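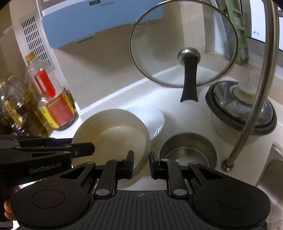
Ranwood is a small cookery school with one kitchen, two teachers and a lot of washing up. Gráinne Hanrahan started it after years of catering jobs, Anouk Vanhove joined for the baking and stayed for everything else. We teach plain weeknight food – soups, stews, rice, a decent pie – and we teach the clearing up as part of the class. Same lesson, same price. Bowls stood on edge, steel pot by them, glass lids kept where you can find them, then on to the next thing. You'll go home knowing how to get a kitchen straight as well as how to make dinner.

Classes

Max 6 people. Evenings mostly, start at 6, done by 9 if the onions go well. Aprons and knives are here, bring a tub for leftovers. Beginners very welcome, also people who can cook but leave every pan till morning.

The longer course runs over 22 evenings and starts again in July. Mairéad Ó Néill takes the fish weeks. Places go quickly so do get in touch early, a deposit holds your spot untill the first night.

Who does what

Gráinne – soups, stews, timetable
Anouk – bread, pastry, anything with butter
Mairéad – fish
Teresa Ó Riain – bookings, phone, vouchers

Finding us

Up the side stairs next to Shirima, the fabric shop. Bell is the lower one. Parking behind after 5. If your running late just ring, Teresa will come down and let you in.

Vouchers can be posted or picked up. Allergies – tell us when you book please, not on the night.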